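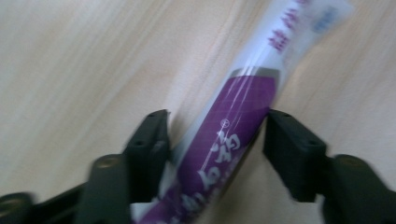

Two gripper fingers hold a purple item in clear packaging over a wooden surface.

Nistow opens its workshop for a day of robot handling

BAKOS, November. Nistow, a developer of gripping tools for packing and sorting work, opened its workshop in Bakos to the public this month. It was the second open day of the company, and the first one in which the visitors could take the tools in their own hands. In total, 300 people came during the day, among them shop owners, technical students, families from the neighborhood and employees of 17 local firms.

The doors opened at nine in the morning. The program started with a short talk on how a robot learns to pick up small goods, and then the visitors were divided into groups and guided through the building. Each group stayed for a while in the teaching room, where people use hand-held grippers to show the movements that a robot should later do by itself. The gripper is squeezed by hand, and the camera on it records what happens between the fingers.

Many visitors were surprised that packaged goods are still a hard task. A box has flat sides and keeps its shape. A product in a shiny clear wrapping is different: it can slide, it reflects the light, and the wrapping often is longer than the thing inside. For this reason Nistow has chosen everyday shop articles for the teaching room, most of them long, narrow or wrapped in film. The visitors were invited to pick them up from the table, turn them and put them down in a tray. The youngest guests wanted to repeat this many times, and the staff had to make a second line for them.

By the end of the afternoon, 981 pickups had been recorded by the public. Nistow will check these recordings in the coming weeks. The ones that are suitable will be added to the training material for Danance, the sorting software of the company. All visitors who took part were informed about this at the entrance and gave their agreement in writing.

"We have worked for a long time behind closed doors, and our neighbors did not know very well what we are doing here," the company said in a statement. "It was a pleasure for us to hear their questions. Some of them were difficult, for example what will happen with the jobs in the packing halls. We tried to answer them with patience and we will continue this conversation."

In the second hall, the partner company Vitico presented a robot arm at a conveyor belt. The arm was working with Danance and placed mixed goods into shipping boxes. The demonstration was given every hour and took nearly 17 minutes, with time for questions after it. Vitico also explained how the belt is stopped when a person comes too close, and this part was requested again by several of the visiting firms.

Because of the strong interest, the teaching room will stay open for school classes and training centers until the end of winter. Groups can come in the morning or in the early afternoon. The visit is free of charge, but a reservation is necessary, and children under ten must be accompanied by an adult.

About Nistow
Nistow develops gripping tools and software for the handling of small packaged goods. The company has its workshop and offices in Bakos.

Press contact
Nistow, Press Office, Bakos
Requests for group visits and for interviews can be sent to the press office in English.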